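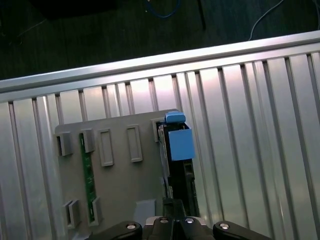 The open day at the Otow workshop was advertised as "an afternoon inside the machines," and I went because it was free and because I have owned computers for most of my life without once looking inside one on purpose.

Otow takes in retired office desktops, strips them, keeps the parts worth keeping and sends the rest off to be shredded. The building is at the far end of an industrial road, past a tile showroom and a place that sells nothing but awnings. I walked by it twice. The sign on the door still says Tavares, after the printing company that had the building before, and I was told a new sign is coming. I was also told it was coming last September.

Visitors got a name sticker, safety glasses and coffee, in that order, and the coffee was the most dangerous of the three. Our guide was Horácio Azevedo, a man with strong feelings about screws. He had a speech on the subject. Manufacturers used to pick one kind and stick with it, he said, and then somebody in an office got creative. A woman near the front asked if he was joking. He was not.

The benches are topped with slotted aluminum, the ribbed kind, with a rail along the edge. I asked about it mainly to seem interested and got a longer answer than I'd planned for. You can bolt a clamp down anywhere along the slots, and small screws end up in the grooves, where they can be fished out at the end of the day. Aurora Vieira, who has worked there 4 years, said the fishing takes longer than anyone admits to Horácio.

What I liked best was the plain gray plastic. Everybody comes to see the chips, but a molded panel turned over on the bench is a much stranger thing, all little tabs and raised blocks, like the plan of a town where nobody wanted to live near anybody else. Somebody designed every one of those bumps. I'd have guessed panels were flat.

Then the desktops.
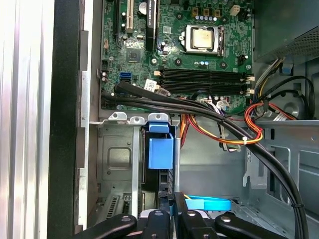 Lid off: processor still in its socket, all four memory slots empty.

Memory usually comes out early, Aurora explained, as it's quick to pull and easy to test. The processor can wait. She showed us how the little lever beside the socket lifts and made it look like opening a jar of jam. When volunteers were called for, I studied my shoes. Weronika Brzozowska, a retired schoolteacher from our group, stepped up and did it on the first try, and was unbearable about it until the bus came.

There was a raffle. First prize was a refurbished desktop, second prize was a bag of 100 assorted screws, and I'm fairly sure Horácio thought he had them the right way around. I won neither. I did buy a keyboard from the sale table, marked down because the letter Q sticks, a handicap I expect to survive.

The next open day hasn't been set. Tours are free, the sale table takes cash only, and the number 29 bus stops across from the awnings. Skip the coffee.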